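Unit 4: Threaded comments and deleted posts

Most Q&A sites store a comment as its own row, with a pointer to the post it hangs from. When a post is deleted, the usual practice is a soft delete: the row stays and a flag is set. Its comments are hidden with it but keep their pointer.

Kwadwo Arthur's notes on the Trovance forum cover merging. Two threads become one, and comments get a new parent – the old parent is kept in a log.
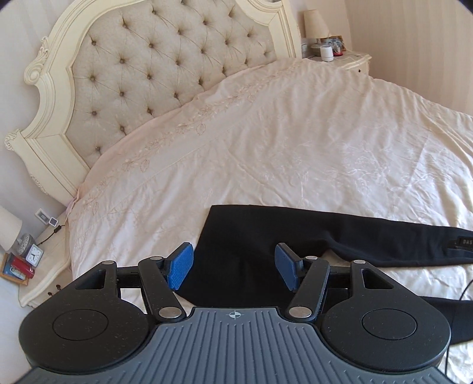
Fig. 4. Black garment on a satin bedspread, tufted headboard behind.

Before the next session, read the merge log handout (5 pages). Write down what should happen to votes on a comment when its parent changes. Ekow Kyei will go over the answers in lab. Keep yours under 40 lines.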